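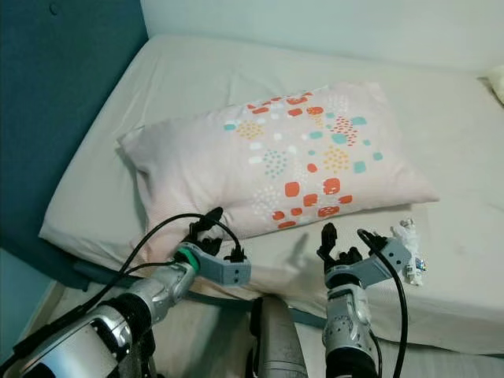

Fitted sheet keeps popping off the corner, what are you using?

dondance27
Queen mattress, 12 inches deep with the topper. The Umora sheets I bought in December were fine until I washed them on hot. Now the corner by the wall comes up every night. Is this shrinkage or bad elastic?

lbustos
Probably shrinkage. Measure the pocket from the seam down to the elastic. Cotton can lose a good bit on the first hot wash, and the drop is where you feel it.

nustport_mom
I'd blame the elastic. Mine only had it at the corners and slipped from day one. Sheets with elastic all the way around stay put - I paid more and don't regret it.

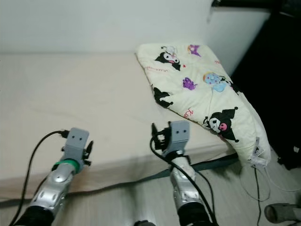
I also quit using dryer sheets on the bedding. They made the cotton slick and it slid around on the mattress pad.

lbustos
Dryer sheets don't make a sheet come off. If the pocket is too shallow, elastic all around won't save it either.

nustport_mom
It did for me, same mattress depth as the OP.

dondance27
Measured it. Pocket is 11 inches, label says 14. So it shrank, or the label was wrong to begin with.

lbustos
Then get a 16 inch pocket and wash it cold. Sheet straps will hold this set for now.

dondance27
Ordered straps. Will try cold from here on.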